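Trellbridge Winter Foursomes: Frequently Asked Questions

Last updated 2019-01-05
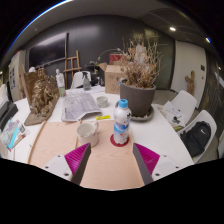
Who can enter the Foursomes?
Any amateur aged 16 or over with a current club handicap. You don't have to be a member at Trellbridge, but at least one player in each pair must belong to a club in the county. Professionals and assistants may not play, although they are welcome to caddie.

What is the format?
Alternate shot throughout. One partner drives at the odd holes and the other at the even holes, and you choose who does which before you leave the first tee. There are two rounds of 18 holes, one on each day of the competition weekend in March. The first round is on the Old Course and the second on Skerker.

Isn't this the event that used to be a four-ball?
It was, until the winter before last. Rounds were taking well over five hours and the last groups were coming in after dark. Foursomes gets everyone home in daylight. The four-ball has moved to the summer fixture list and has its own entry form.

How many pairs can play?
The field is limited to 67 pairs. After that we keep a reserve list in the order that forms arrive. Last year 5 pairs got in from the reserve list, most of them in the final week, so it is worth putting your name down.

What does it cost?
Entry is £189 per pair. This covers both rounds, a practice round on either course in the fortnight before, soup and a roll at the halfway hut on both days, and the meal after the second round. Buggies and range balls are extra.

How do I pay?
By bank transfer or by card at the pro shop. Please put both surnames in the payment reference. We can't hold a place without payment, and we no longer take cheques.

Can I enter without a partner?
Send your name and handicap to Liesl Kofler in the office and she will try to match you with another single player. You pay half the entry fee once a partner has been found. If there is no match you owe nothing.

What are the handicap limits?
24 for men and 32 for women. Players with higher handicaps may enter but will play off the limit. The pair receives half of the combined handicap, and a half stroke is rounded up.

Do we need to bring certificates?
Yes, if you are a visitor. A printed certificate or a letter from your club secretary will do. Bring it to registration on the first morning, not to the tee.

How are tee times decided?
The first day is drawn at random. Requests for early or late times can be made on the form and we will do what we can, but please don't ring to ask after the draw has gone up. On the second day the leaders go out last.

Can we change a partner after entering?
One change per pair is allowed, up to the evening before the first round. The new partner must meet the same entry conditions. Once you have both teed off there can be no substitution. If one of you has to stop, the pair is out.

What happens if the weather is bad?
Rhun Mostyn, the head greenkeeper, inspects both courses at first light and his decision is final. If one course is closed, both rounds will be played on the other. If a whole day is lost, the result will be decided over 18 holes. If neither day is playable you can have a refund, less £5 for administration, or carry your entry over to next year.

Are winter rules in force?
Preferred lies apply on closely mown areas, within six inches and no nearer the hole. Mats are not required for this competition. Trolleys must have wide wheels. Local rules for the ditch on the 7th at Skerker are printed on the back of the card.

Can I hire a buggy?
There are only a few, and players with a medical need come first. Book through the pro shop. Buggies may be withdrawn at short notice if the ground is soft.

What are the prizes?
The winners receive the Urkosby Salver, held for a year, and £200 each in pro shop vouchers. There are vouchers for second and third, for the best gross score and for the best mixed pair. Nearest the pin is on the 4th both days. Ties are settled on the second round, then on the last nine holes.

Can friends come and watch?
Yes. Spectators are free and should keep to the paths. Dogs are allowed on leads.

Who do I ask about the rules?
Hugo Bodin is the competition referee. Leave a message at the office and he will ring you back. During play, ask any of the marshals to radio for him.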